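Gurkum Plug-In Motion Night Light, Pack of Three: Four Weeks in a Dark Hallway

Posted Tuesday, December 10, 2019

My hallway has one ceiling fixture and one switch, and the switch is at the wrong end. Whoever wired the place assumed people would only ever enter through the front door and never, say, get up at night. For years I dealt with this by walking with one hand on the wall. Then I stubbed a toe on the radiator hard enough to start shopping.

The Gurkum is a plug-in night light with a motion sensor and a daylight sensor. It comes in a pack of 3, which I paid for with my own money, and it sits flat against the outlet plate. There's a slider on the side with three positions: off, auto and on. There is also a color switch (warm or cool) and a brightness wheel so small that you set it once with a fingernail and hope your tastes never change.

Setup took as long as it takes to push a plug into a wall. The instructions still run to two sheets, one of which is devoted entirely to where you should not put the thing. Behind doors is out. So is anywhere near a heater, which ruled out the outlet I bought it for.

Brightness first. The box says 13 lumens on the lowest setting and 300 on the highest. I have no way to check either, but low is plenty for finding the bathroom and high is like being pulled over. I leave mine a notch above low, on warm. The cool setting makes the hallway look like a place where you'd be asked to take a number.

The motion sensor is the good part. It picks me up as soon as I step out of the bedroom, and the light fades up over a second or so where the old one snapped on. It also picks up the cat, who has worked out that walking past the outlet gets a response and now does it recreationally. The light stays on for half a minute after the last movement. You can't change that, and for me it's fine, though if you're the sort who stands in the hallway thinking, you'll be doing some of it in the dark.

The daylight sensor is less good. It's on the front face, low down, and it can't tell the sun from a lamp in the next room. With the living room lamp on, the nearest Gurkum decides it's noon and goes on strike. I turned the unit's outlet neighbor into the main light and moved the touchy one to the laundry nook, where it gets no lamp light and very few visitors.
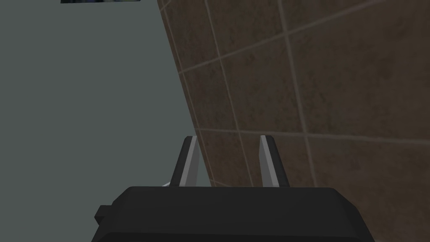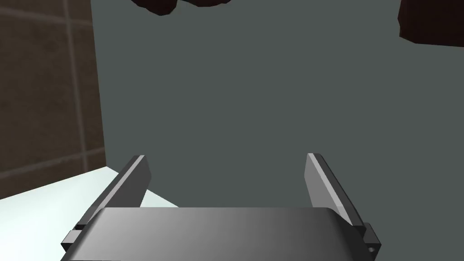
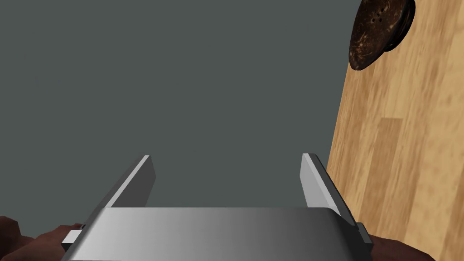
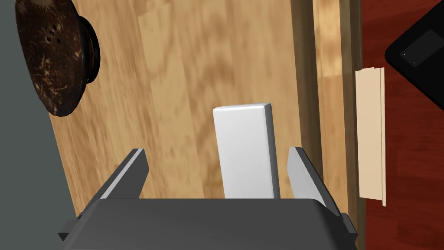 Build quality is where I expected to complain, and I can only manage it halfway. The housing is smooth plastic with no rattles, and the prongs are tight in the outlet. Pulling it out is another matter. The body is slim, the corners are rounded, and there is no lip or ridge anywhere to get hold of. You want to come at it the way those two gripper fingers stand on either side of the white block, one to the left and one to the right, and my outlet has a door frame exactly where the second finger would go. I've been getting it loose by wiggling the top with a thumb, and the instructions have a little drawing with a line through it that I'm fairly sure means don't.

I also tried two others, because a three-pack wasn't enough hallway lighting for one household.

The Trunura is cheaper and brighter, and its sensor will notice you from the far end of the house. It will notice most things. Mine came on whenever the furnace did, and one evening it lit up every few minutes for no reason I could find, which is not what I want from an appliance near the bedroom. It does have a proper ridge on each side for pulling, so somebody over there has thought about fingers.

The Kassab runs on batteries and sticks up with a magnet. If your trouble is a closet or a stairwell with no outlet, get that one and skip the rest of this page. The light is a nice soft yellow. The adhesive pad for the magnet gave up on my textured wall after a week and dropped the whole thing down behind the shoe rack, where it kept detecting motion faithfully until the batteries quit.

A word on the dimmer question, which comes up in the reviews a lot. Don't plug any of these into an outlet controlled by a wall dimmer. The Gurkum sheet says so in bold, and a buyer on the store page says theirs buzzed and then stopped doing anything at all. If you aren't sure which of your outlets are switched, plug in a lamp and go around flipping things.

The store page, by the way, had 996 ratings when I ordered, and a surprising number of them were about the color of the plastic. It's white. It's a slightly different white from my outlet covers. I noticed for a day.

I bought mine from Duneneck, who shipped it quickly in a carton big enough for a toaster. One of the lights arrived with its slider stuck between auto and on. They sent a replacement without asking for the bad one back, so I now own a fourth that works if you're firm with it. It lives in the garage.

Would I buy the Gurkum again? Yes, for a hallway that gets properly dark and has an outlet with some elbow room. In a house with lamps on in every room until midnight, you'd be paying for a sensor that spends its evenings off duty. If they ever add a ridge to the sides, I'll probably buy a second pack for the basement stairs in January, when the outlet down there is supposed to get fixed.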